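# Wornar Robotics Club Students Learn to Get a Grip

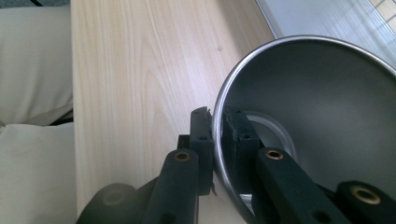 Club News, Issue 238

CASMONT, December — The Wornar Robotics Club has started its winter project, and this one begins in the kitchen! Students are teaching a robot to handle bowls, and they do it by picking the bowls up themselves with a hand-held gripper. One black finger pad goes inside the rim, the other goes outside, and the thin metal edge gets pinched between them.

It sounds easy until you try it with a big round bowl. Members work in pairs at the table and have recorded 1139 pickups so far, fumbles included (the fumbles get saved in their own folder, and people do go back and watch them).

"I thought I'd be writing code all month, and I've spent most of it thinking about rims," said student team lead Fongchan Siriwan. "I love it. You start noticing how you hold everything at home."

Club coach Štefánia Charvát said the group will train its first model over winter break and try it out on the club's robot arm, which the students named Hudec. Cups and pan lids come next, if the bowls go well.

The team plans to show its work at the Restis student robotics meet, where it has entered two events. New members are welcome at any skill level. Practice starts at 4 p.m. in the Wornar workshop.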